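The Spider Shift

Guilan Xia had been hired by Morelli on the strength of a doctorate in river sediment, and had spent the whole of June teaching two mechanical arms to tidy up after Halloween.

The task was called Sort Garden. Somebody at Braltura, who were paying, had decided that a machine fit for the public must know a spider from a tuft of grass and a tuft of grass from a stone, and put each in its proper container. Braltura wanted 934 good examples. Guilan moved the arms, the arms moved the grass, and everything was written down for the learner, which would one day do it without her.

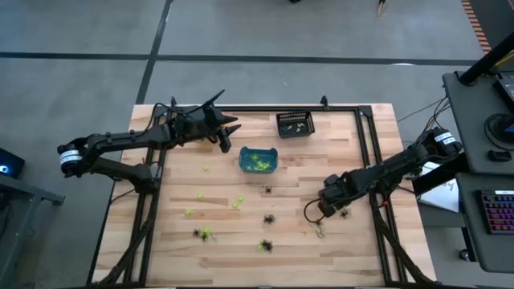 Grass first, spiders whenever they felt like it.

'You're too good,' said Ermanno Sala, who reviewed the recordings and had never sorted a spider in his life. 'It needs to see you hesitate.'

'I hesitate constantly.'

'Yes, but tastefully. Drop something.'

She dropped a spider. It took her four goes to drop it in a way that looked sincere, and Ermanno threw out the first 2 for overacting.

By the afternoon she had opinions about the spiders. The black ones lay among the stones and sulked. There was a green one as well, exactly the green of the grass, and she suspected Braltura of having slipped it in to see who was paying attention. She raised it at the meeting, where it was given 19 minutes.
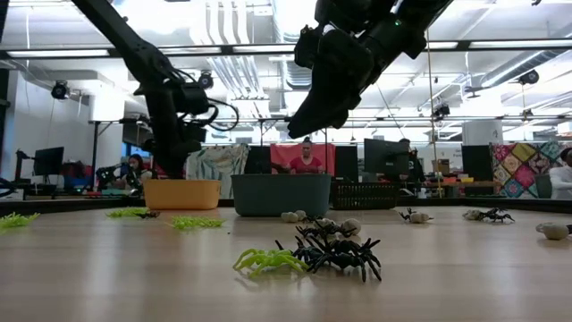 Was a green spider grass or a spider? It was a spider, Ermanno ruled, and would go with the spiders, and anyone who had already filed it under grass was to mark those runs and do them again.

Guilan had already filed it under grass. She had 50 runs to do again. She did them with the wrist view turned up large on her screen, so that the world became two dark fingers and whatever lay between them, and she found this restful — it was how she had felt about silt.
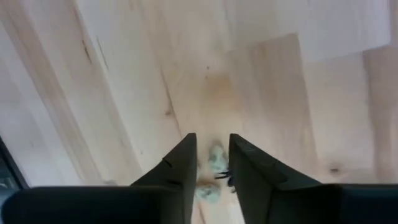
Chidubem Ojo remarked on his way past that the last team at Iltberg had trained theirs on cutlery, and that it now put away spoons beautifully but with a long pause before each one, which they had traced to an operator who kept stopping to drink tea.

Guilan put down her tea.

She thought about the learner sitting up at night with her recordings, studying how she went for the stones last, and how she always nudged the grass once before lifting it, for no reason at all. Her mother had patted bread like that. Some kitchen in Plundov would get a machine that patted things, and the owners would write in to complain.

She reset the table and reached for the next tuft. She nudged it, and then she lifted it.
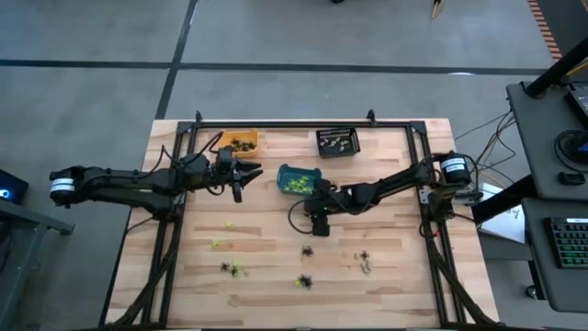
Run 934

The final example was recorded on 23rd January, after Braltura had changed its mind twice about the stones. Ermanno watched it through to the end with his chin in his hand.

'You nudged the grass,' he said.

'Do you want it again?'

He looked at the clock, and then at his coat. 'Leave it in,' he said.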